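Toys & Play | Shape Blocks: Your Questions Answered
Posted in April by Danica Michalík

We get a steady trickle of emails at the Gutthorpe Toy Library about the shape blocks – the plastic ones in plain bright colours – and I've been meaning for ages to put the answers in one spot. Grab a cuppa, I do go on a bit.

What age are they for?

We lend them to families with kids from 2 up. Younger ones will mostly want to carry them about and put them in your shoes, and that's perfectly good play as far as I'm concerned. If you have a baby in the house who still mouths everything, come and have a chat with us at the desk first and we'll find you something bigger and softer.

What do you do with them once the tipping-out stage has passed?

Sorting, mostly, and you'd be surprised how long it holds them. Start with colour, as most little ones get there first. Ask for "all the yellow ones" and let them hunt. A few weeks on, try shape: hearts with hearts, stars with stars. Then comes the tricky bit, which I love, where a child works out that the green star could live with the other green block or with the red star, and both are right! My grandson sat over that one for a whole bowl of porridge.

Do I need a board to go with them?

You don't need one, but I'd never go back to the carpet myself. A flat wooden board gives the blocks a firm place to stand, and it tells a child where the game is happening. An old chopping board is lovely for this if it isn't warped. Go for pale timber if you have the choice, because the colours show up so nicely against it.
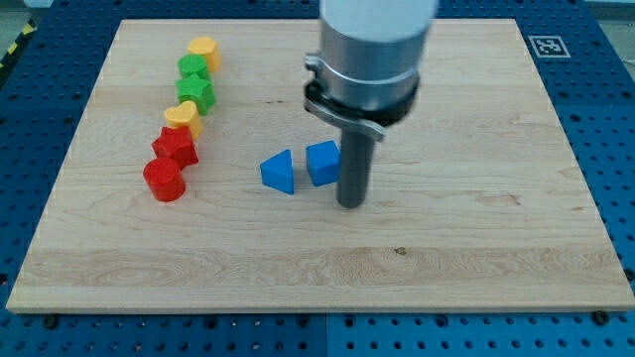
Keep the number small to begin with, too. The full tub in our Kadlec set has 41 pieces and I've watched many a toddler look at that lot and simply walk off. Put out a handful, tuck the rest away in a cupboard, and swap a few over when interest drops. It feels like a new toy every time and costs you nothing.

My daughter only lines them up. Should I be showing her how to build?

I'd leave her be. Lining up is a game in its own right, and there's a lot of thinking in deciding who goes next to whom. If you'd like to join in, make a line of your own beside hers and see whether she borrows an idea. Cubes and cylinders are the easy ones to stack when she's ready. Hearts and stars are fussier, and some children find that terribly funny and some find it an outrage.

How should I wash them?

Warm water, a squirt of dish soap, an old toothbrush for the points of the stars, then onto a tea towel to dry. Please don't put ours through the dishwasher – we lost half a Sodo set that way and I'm still a bit sore about it. Wooden boards just want a wipe with a damp cloth. Don't leave one soaking in the sink or it will bow.

We've lost a piece. Are we in trouble?

Not a bit of it. Tell us when you bring the tub back and we'll note it on the card. Odair Seixas looks after our spares drawer and can usually match a colour and shape on the spot. If it turns up under the couch months later, pop it in an envelope and drop it through the slot.

When can I come and borrow a set?

Wednesday mornings, in the hall on Stidham Street. Doors open at 1030 and the blocks tend to go early, so ring ahead if your heart is set on them.

Comments

Bron T.
We did the chopping board thing after reading this and got twenty minutes of peace. Twenty!

mick_and_the_girls
Is the spares drawer only for library sets? We have our own tub at home and are down a blue triangle.

Danica Michalík
Bring in one of your others so we can check the size, Mick, and Odair will have a rummage for you.

Lorelle
Mine sorts by which ones are "nice" and which ones are "cross". The stars are all cross apparently.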